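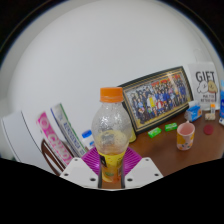
December, 4:15 pm

Clearing the long table before Hacer needs it. Notes so I dont forget.

- drink bottle w/ orange cap, yellow label: bit left near the middle, dump it, rinse, cap goes in the seperate bin. Not in the sink again pls
- group photo still propped on the table against the wall. Needs a proper hook. Stud finder says 42 in from the corner, check again before drilling. Hook from the Harahap box is good for 31 lb, plenty
- glass wipe only on the front, no spray near the gold trim
- GIFT bag/sign: for the Plindunitz people, stays on the table til they pick up. Hacer Tekin has the card, ask her to sign first

Table top: one pass w/ damp cloth, then dry. Tried the 100 grit on a ring mark under the bench end last month, too rough, left a pale patch. Oil it, 3 thin coats, overnight between.

Out of wall plugs. Order more. Level is in Kutunano drawer??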